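Category: Towns and Villages > Local History
Posted 9/20/18 by the editors
13 shares | 2 comments

Taststead

Taststead is a small market village on the upper Hasside, a shallow river that bends twice around the old centre before it reaches the flat farmland to the east. It grew up at a ford, and the ford is still the best place to start if you want to understand why the village has such an odd and rather lovely shape. Carts coming down from the hills had to cross slowly, so people settled on both banks to sell them bread, beer and new wheels, and the lanes simply followed the carts!

The oldest written mention is in a toll roll, where the village appears as "Tastede". By then it had a weekly market, a mill and a chapel, and it was paying its dues in salted fish (the river was far better stocked in those days). The mill burned down and was rebuilt on the same footings, and its great stone wheel pit can still be visited at low water. 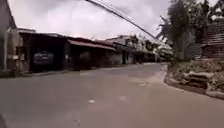 Lanes in this part of the country tend to wander, and Taststead's are no exception. They were laid out along plot boundaries, and when a family built a barn a little too far forward the lane went round it and stayed there. Place-name collectors adore the results: Crooked Acre, Butter Bend, Long Elbow. Paving came late, and until it did the lower lanes were spread with river gravel every February, a job shared out between households and followed by a very large supper.

The supper outlived the gravel. It is now the Gravel Feast, held over two nights, with nearly 20 dishes on the long tables, among them the Jiris, a dense plum and rye cake that is baked in a ring and cut with string. Recipes differ wildly from house to house, and the arguments over whether it should contain caraway are half the fun.

Trade today is modest but lively. The Kováčik bakery sells Jiris all year round, five farms bring cheese and honey to the market, and the chapel has become a wonderful little museum of tolls and weights, where visitors may try the old fish scales for themselves.

Filed under: villages, rivers, food customs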